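Vistov Student Robotics Club: Workshop Log
Ticket: Hand gripper dropping parts on release and pickup
Opened: 24 May 2018
Project: Nartey sorting task
Priority: Medium
Status: Open, waiting on parts

Problem
The hand gripper loses small parts during the sorting run. It closes on the piece, lifts it a few centimetres, then the piece rotates and falls out. Larger blocks are fine. Seen by both practice groups.

Steps to reproduce
Open the jaws fully, close on a small Grillard peg, lift straight up, hold for 3 seconds. The peg twists toward the left finger before it goes.

Checked so far
Trigger travel is normal and the jaws open and close all the way. Swapped the return spring for the spare, no change. Tightened the screws at the base of both fingers. Wiped the pads with a dry cloth, which made no difference that we could measure.

Ran 70 lifts with the peg lying flat and logged the drops on the club spreadsheet, tab 4. Drops were more common when the peg was gripped near the tips.
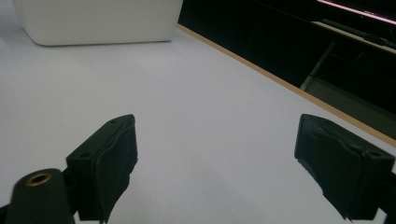

The foam is the likely cause. Both pads are rough along the inner edges, and the right one has small bits of foam sticking out at the bottom. With the edges in that state the peg doesn't get an even grip on both sides. The finger blocks look all right, so there is no plan to reprint them.

Update 1
Tried a strip of bicycle inner tube over the left pad, held on with double-sided tape. Grip improved but the tape crept after a few lifts and left glue on the foam. Removed it. Please don't repeat this one, the residue is a pain to get off.

Update 2
Dustholm has the closed-cell foam sheet in the same thickness. Order is in. When it arrives, peel both old pads, clean the faces with isopropyl and cut the new pieces using the template in the Nartey folder. Replace both sides together so the jaws still meet in the centre.

Workaround
Grip pegs lower down, away from the tips, and lift slowly. Leave the smallest pegs out of practice runs for now.

To close this ticket
Repeat the flat peg test with the new pads and add the results to tab 4.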